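ARCH 2 -- Materials in the Home
Handout 3: Cork

Read this before the session if you can, if not read it on the bus. It covers the same ground as the lecture but in a different order, and there are bits I skip over when talking.

Where it comes from

Cork is bark. Outer bark of the cork oak, an evergreen that grows round the western Mediterranean -- Portugal and Spain mostly, then Morocco, Algeria, Tunisia, southern France, Sardinia. The tree isn't felled. The bark is cut off in big curved sheets (planks) and grows back over the next nine years or so. Most trees don't grow without their bark taken off, they just die. This one copes, so long as the inner layer isn't cut into. Done by hand, with an axe, late spring into summer when the bark comes away easily.

First stripping is called virgin cork. Rough, uneven, no good for bottle stoppers. Second is a bit better. Third onwards is what the stopper people want. So a tree is past forty before it gives the best stuff. Worth remembering when somebody tells you cork is a quick crop.

After stripping: planks stacked outdoors for some months, then boiled to flatten and clean them, then sorted by thickness and quality. Stoppers are punched out. What's left over is ground up, and that is where nearly everything in your house comes from.
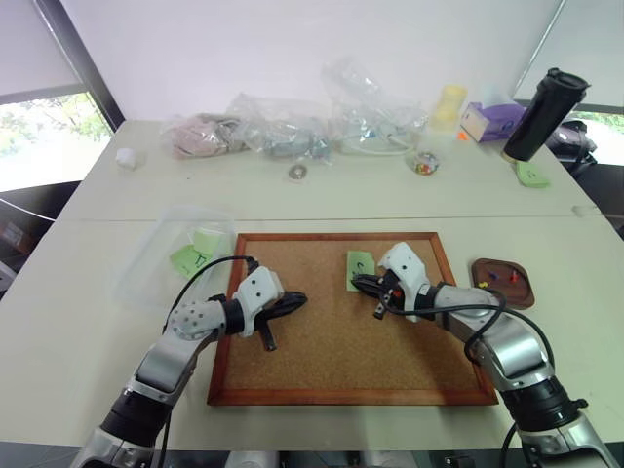 Notes by the course tutor
Tuesday, April 19, 2005

What's inside it

Tiny closed cells, packed tight, filled mostly with gas. Hooke looked at a slice under his microscope in the 1660s and that is where we get the word cell. The walls contain a waxy substance, suberin, which keeps water out. Also lignin, same as in wood, but less of it.

From this you get nearly all the useful behaviour:

Light, floats.
Squashes and comes back.
Doesn't bulge much sideways when squashed (try it with a rubber bung and a cork, the rubber fights you going into the bottle).
Poor conductor of heat, so feels warm underfoot.
Deadens sound, especially footsteps.
Grips. High friction even when damp.
Chars slowly instead of flaring up.

Weak points -- it tears and crumbles at edges, fades in strong sun, dents under thin heavy legs. Unsealed it stains. Please dont say "waterproof" in the essay. Water resistant. A cork tile with unsealed joints will let water down the sides and the floor underneath will suffer for it.

Agglomerate, two kinds

This comes up every year and people mix them up.

1. Composition cork. Granules mixed with a binder (glue or resin), pressed in a mould, sometimes as a block which is then sliced into sheets. Tiles, table mats, gaskets, shoe soles, the sheet in notice boards. Colour stays tan, speckled, you can see the separate grains. Fine grain gives a smoother sheet that holds a pin better.

2. Expanded cork, or black cork. Granules put in a closed mould and heated with steam. They swell and their own resin sticks them together, no glue added. Dark brown, smells a bit smoky. Insulation board. Found by accident in the 1890s in New York, so the story goes, though I would treat the details with care.

If in doubt look at the colour and smell it.

Pin boards -- why they work

Short section, but it was a favourite on last year's paper. Push a pin into cork and the cells move aside and press back on the shaft. Take it out and the hole mostly shuts. Softwood won't do that, nor will card. Cheap boards have a very thin skin of cork over fibreboard, so the pin is held by whatever is behind. Over time the much used middle goes soft and pins start to droop, while the edges are as good as new. Rotate the board if the fixings allow.

Frames are there to stop the edges crumbling and to keep the sheet flat. An unframed sheet left in a damp room will curl.

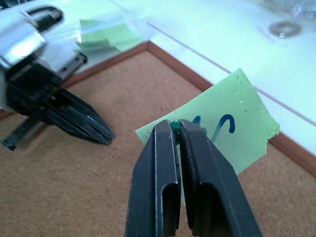
Back to flooring, which is the larger part of the reading. Cork tiles were laid in libraries, churches and hospitals from early in the last century, mainly for quiet. Then kitchens and bathrooms in the 1960s and 70s, which is why half of you think of it as brown and your gran's. Vinyl undercut it on price. It has been creeping back.

Laying, in brief:
Leave tiles in the room for a day or two first, packets open.
Subfloor flat, clean, and DRY. Hardboard over old boards, screwed or ring nailed.
Start from the centre lines not from a wall, walls are never straight.
Mix tiles from diffrent packs, the shade varies.
Contact adhesive, both faces. No sliding about once it's down.
Seal after, thin coats, and seal the cut edges.

Case study for the seminar

The Plendness flats, ground floor corridor. Two products were laid end to end: Falcão tile, factory sealed, and Verken tile, bare, sealed on site. 1,415 tiles in all. 325 were lifted and replaced within 3 years, nearly all at the Verken end by the outside door. The contractor blamed the tile. The Amov survey blamed wet boots, grit, and one thin coat of sealer where the instructions asked for more. Read both letters (in the folder) and decide. There is room for disagreement. What I want is which property of cork each side is leaning on, and whether they have understood it.

Also think about: what would a decent door mat have cost them.

Is it green

Careful. In its favour, the tree stays standing, the oak woods support a lot of wildlife and a lot of rural work, and very little is wasted -- even the dust gets burned to heat the boilers. Against: binders, some older ones gave off formaldehyde. Transport. And a composition tile with a vinyl top layer is hard to recycle, whatever the box says. Plastic stoppers and screw caps are taking trade from the woods and if stoppers go, the leftovers go as well, since the stopper pays for the rest. So the price of your floor tile hangs on wine. Good essay point, hardly anyone uses it.

For next time

Bring 2 samples of cork from home, any sort. Bottle stopper, mat, inner sole, bit of old tile. Not your landlord's.
Cut one with a sharp knife and one with a blunt one, look at the edges.
Write a side on which kind each is and how you can tell.
Chapter on linoleum as well, it has ground cork in it and we will need that for handout 4.

Essay titles go up on the board outside the workshop on Friday. Late ones lose marks as usual.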